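May 11, 2018
Workshop notebook - open day visit, garment handling

Writing this up the same evening while I can still read my own notes (half of them are on the back of the parking slip). Got to Nadside a little before ten. Signing in was slow and the badge printer jammed twice, so I missed the first ten minutes of the welcome talk, which from what people told me was mostly fire exits and where to get coffee. Parking is around the back, by the way, past the loading dock. The sign out front sends you to the wrong lot.

First stop was the Prulano hall. Big, loud, one long sorting line with an arm at each end picking cartons. It ran fine the whole time I stood there, and I have to say I got bored. The cartons are all the same size. I asked what happens with a crushed one and was told it goes down the reject chute, fair enough. They quoted 900 cartons an hour on a good shift. I wrote that down and then wrote "so what" next to it, which was mean of me. It's a solid line and if we ever do boxes I'd call them first.

The room I'd come for was upstairs, the Swanson room, soft goods. Much smaller crowd, and a much better time! Cloth is the thing we keep bouncing off at our own bench, and they were doing it with hand-held grippers, a person doing the moving and the jaws doing the holding. You get all the cloth problems straight away with none of the arm problems on top. I stayed there until lunch and then went back after lunch, so I skipped the Gukotgate talk completely. Sorry to whoever wanted notes on that one.

What I liked was how little show there was to it. No music, no curtain, just dark clothes and people working with them and talking while they did it. The presenter let people interrupt, and we did, constantly.
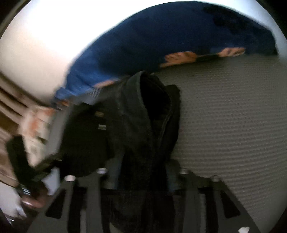 My main question was about where you take hold. We've been going for the middle of the pile because it's the easiest place to reach, and then we spend ages hunting for an edge. Their advice was to go for a band or a hem first, anything with a bit of stiffness, and let the rest hang off it. The folds then fall toward the jaws and you have some idea what you're holding. I said our camera loses the edges on black cloth and got a big sympathetic groan from the room. Everybody has that one. Black on black, inside of the garment as dark as the outside, and you can't tell an opening from a fold. Their answer is more side light, low down, so the seams catch a little. Cheap to try. We have two lamps doing nothing in the back cupboard.

Second question was speed. They move slower than I expected on the lift and faster on the put-down. I'd been doing it the other way around. The argument is that a fast lift smears everything the camera sees, and those are the seconds you most need it to see something. On the put-down you already know what you've got. I want to check that against our own recordings before I believe it, but it sounds right.

Had a go myself after lunch. The tool is heavier than it looks and my wrist was complaining by the third shirt. My squeeze was all over the place too - either I pinched two layers when I wanted one or I let the thing slide out. The presenter was nice about it and said first-timers get 70 good grasps out of 200 if they're lucky. I got nowhere near enough tries to have a number, and I'm glad of it.

Also asked about finger pads. They've been through a few kinds and the grippy ones wear fast on denim and collect lint on anything fluffy. They wipe them down between batches. We don't, and I suspect that explains our bad week back in September when everything started slipping and we blamed the motor. I'd like somebody to go through the old log and see when the pads were last swapped. Mine says only "pads ok??" which is no help.

Item 668 in their catalog is a spare pad set that might fit our jaws. Need to measure the mounting holes before ordering. I forgot my calipers and didn't like to ask.

To do from this:
- side lamps on the cloth bench, low, one each side
- slow lift, fast put-down, same shirt, compare footage
- try band or hem first on the black stuff
- clean the pads (today's are disgusting)
- measure jaw holes for the spare set
- find out if anybody got notes from the Gukotgate talk

Lunch was sandwiches, decent, gone by half past twelve. I've left the handouts in the tray by the kettle. The Prulano one has my coffee on it but you can still read the back page, where the contact details are.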